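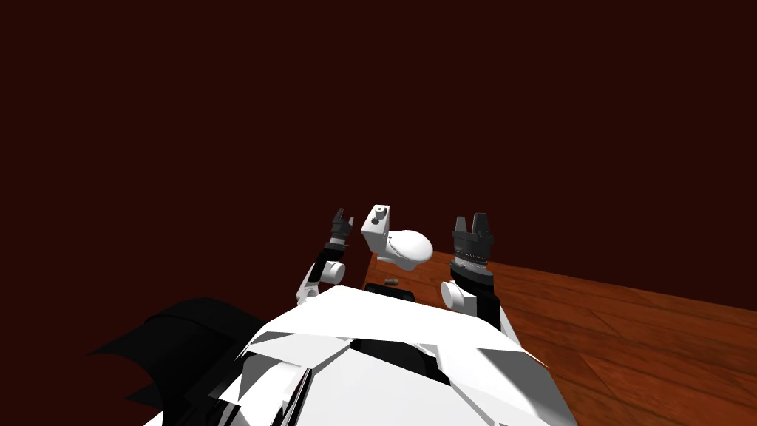 White toilet model on a wooden table, computer rendering.

Exhibitors and helpers wanted for the Dukska Plumbing & Bath Trade Fair

Hi all! I'm putting together the floor plan for this year's fair and I still have room, so please read this if you make, sell, fit or repair anything that ends up in a bathroom or a utility room. We're back in the old Foley building (put up in 1931, lovely brick, terrible acoustics) and we open in October for three days.

I'm looking for two kinds of people.

First, exhibitors. There are 40 booths in the main hall and the corner ones are going fast. A standard booth is $400 and comes with a table, two chairs, one power outlet and your name in the printed guide. Water hookups are only along the north wall, so tell me early if you want to run a working faucet or shower. I'd really love more small makers this time – valve people, tile people, anyone doing repair parts for older fixtures. Last year we had plenty of big showroom brands and visitors kept asking me where to find a plain replacement cartridge.

If this is your first trade fair, ask me for the Patari row. Those are half-size booths by the coffee stand, and you can share one with another company if you both sign the form.

Second, fair crew. I need people for the front desk, badge scanning, and moving stuff on setup day (bring gloves, the loading dock has a splintery ramp). Pay is $50 a half-day shift plus lunch, and you get a free pass for the days you aren't working. You don't need to know a thing about plumbing! You do need to be okay on your feet and okay with being asked where the restrooms are, a lot.

Militgate is handling freight again, so anything heavier than you can carry goes through their dock and not the front doors. Their forms go out with the booth confirmation.

To apply, email the fair office with your company name, what you'd show, and whether you need water or extra power. For crew shifts just send your name, a phone number and which half days you can do – mornings start at 7:30. I answer everything myself, usually in the evening. Booth requests close at the end of August, crew sign-up stays open until the shifts are full.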